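Stomholm A3 Self-Healing Cutting Mat

Green, double-sided, 3 mm thick
In stock, usually posted next working day

I've sold a lot of cutting mats over the years and I've ruined a fair few as well, so I'm fussy about which ones make it into the shop. The Stomholm is the one I use myself, every day, mostly for bookbinding and the odd bit of patchwork when my sister talks me into it. Mine has had two winters of hard use and still lies flat, which I can't say for the cheaper one I had before (it curled up like a stale sandwich after a week by the radiator!).

The surface closes up nicely after a light cut. If you lean on the knife with your whole weight you'll leave a mark, and no mat on earth will save you from that, but for paper, thin card, felt and quilting cotton you'll be fine. It's lovely with a rotary cutter too. I'd go for a 45 mm blade, but the little ones work well on curves.

People ask me about the grid more than anything. The lines are printed in centimetres on one side and inches on the other, and they're fine enough to line up against without squinting. I still use a steel rule for anything that really matters – printed lines are a guide, and paper has a habit of sliding about.
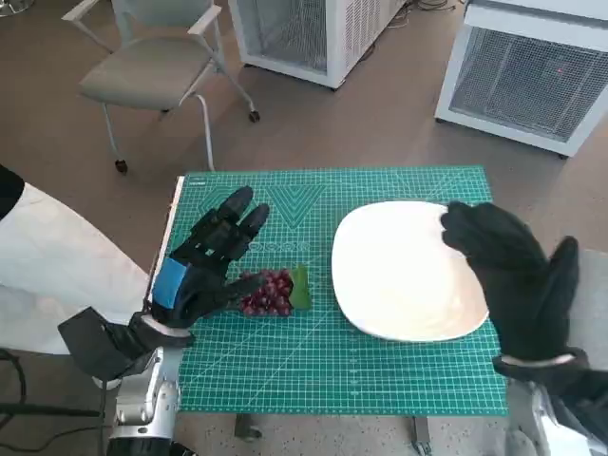
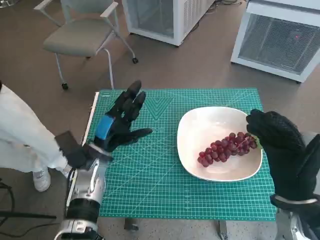
Mine has gone a bit bald along one edge after 200 book covers, writes Imelda Pascual, but the middle is as good as new. I turn it round every month or so and wish I'd started sooner. Could you please stock the bigger size? I'm forever shuffling my fabric along.

Yes, Imelda, the A2 is coming! I've ordered 50 from Stomholm and they should be here in February. Drop me a line if you'd like one put by.

Looking after it

Wipe it with a damp cloth and a drop of washing-up liquid, then let it dry flat. Keep it off windowsills and away from hot mugs, irons and glue guns. Heat will warp it and I've never managed to get one properly flat again. For fluff stuck in the cuts, a soft nail brush or a white rubber does the trick.

Please don't store it rolled up. Behind the sofa is fine, under the bed is better.

Price and postage

£34 for the mat on its own, or £43 with a Wróbel craft knife and a pack of spare blades. It's posted flat between two sheets of stiff card, so it won't go through a letterbox – leave me a note at the checkout if there's a neighbour who'll take it in.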